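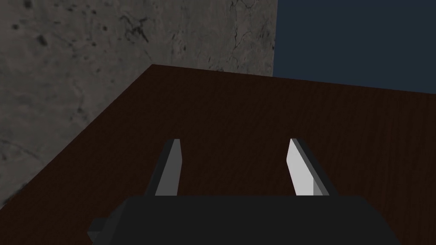 Simulated view from behind an open two-finger gripper over a dark wooden table

Kernano is a software package for teaching robot arms by demonstration. A person carries out a task with the arm, either by moving it by hand or by steering it from a separate controller, and the program records the joint positions and the opening of the gripper. The recordings are then used to train the arm to do the task unaided.

History

Kernano was started at the Hilldale workshop by Yeshi Demissie, who wanted a way to collect demonstrations without tying up a real arm. The first public version was released on October 17, 2018. It came with 121 recorded demonstrations, all made by remote control in simulation. A later set, Jekberg, raised the total to 580.

Methods

In hand guiding, the motors are set to give little resistance and the operator pushes the arm through the motion. In remote control, the operator works a handheld device - called the Besson grip in the manual - and watches the arm directly or through a rendered view. The view can be set behind the gripper, so that the fingers point away from the operator.

Each recording is stored with the colours and lighting used in the rendered setting. These can be changed and the same motion played back, but a replay is kept only if the task is still completed.

Limitations

Rendered views give no sense of touch, and new operators tend to close the gripper too early. The manual advises at least seven practice runs before any are saved.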